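Search projects Search

Why our gripper kept shutting on the wrong thing

Project report, Cyrill Hämmerli (with Ottilie Moser)

So our job this term was to get the arm to pick small toys off the red tray, and for about two weeks everything went fine. Then in December the gripper started stopping in the wrong spot, and my half of the project turned into figuring out why. I'm kind of glad, because I learned way more from the fault than from the picking!

The trouble only showed up with the marbled ball. We'd send the arm down, the fingers would line up with it (pretty nicely, I thought), and then the controller would throw a force fault and freeze before closing. Out of 27 tries we got 14 of those freezes. Ottilie called it "the sulk" and the name stuck.

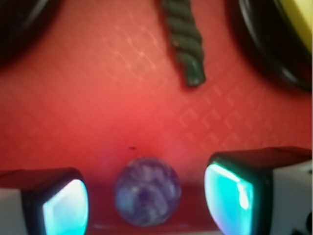

Wrist camera view, purple ball between the fingers.

My first guess was the camera. The picture goes soft that close to the tray, so I figured the software was losing the ball and panicking. I spent a whole afternoon on the lighting — no change at all. Then I went through the log, all 1,126 lines of it, and the position numbers were fine every time. The force reading was the weird one. It jumped while the fingers were still open.

That sent us to the height setting. We'd measured zero height at one corner of the tray and used it everywhere, but the tray bows up a little toward the middle. With tall stuff you never notice. The ball is so low that the fingertips have to go almost all the way down, and they were pressing on the tray before they ever closed. The force limit was doing its job!

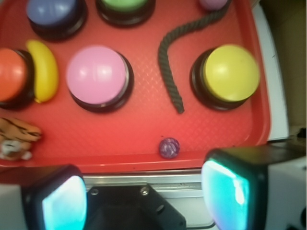

The tray with the push buttons, the banana, the rope and the ball.

The part I'm less proud of is that I raised the force limit to get past the fault. Mr. Leitner caught it and made me put it back, and he was right, that limit is there for people's hands too. We now measure the height at 15 points instead of one, and I had to write "don't touch the limit" in our setup notes.

After that we got a clean run with the ball. I'd still like to try it with the rope, which bends when you grab it, but we ran out of lab time.

Related projects
Dremis line follower: second attempt
Sorting buttons by color
Wano battery tester

Last updated: December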